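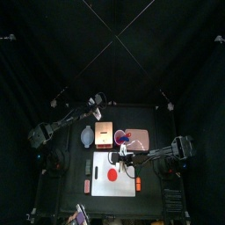

Robotics Club Moves On to Kitchen Tasks

The Purdale robotics club has started its second project of the year, a set of kitchen tasks for two-armed robots. Members work in pairs at the controls, one pair to a session, and every attempt is logged whether it succeeds or fails.

The club set itself a target of 1000 logged attempts by December. As of July 2025 the count stood at 257. Yaw Sowah, who coordinates the project, said the early sessions were slow and that most of the trouble came from handles and thin rims.

"Flat things on a board are easier to plan for," Sowah said. "With a wire handle you have to come in at the right angle, and new members usually come in too low."
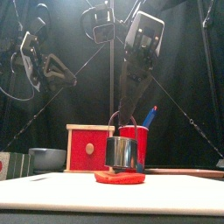
One gripper at the handle of a small metal pot during club work on the kitchen tasks.

Objects are rearranged between sessions so that members do not learn a single layout by heart. The club will take 3 of the tasks to the Zavatari student meet, where each team gets 7 minutes at the table. Members who want a place on the team should give their names to Sowah at the next session.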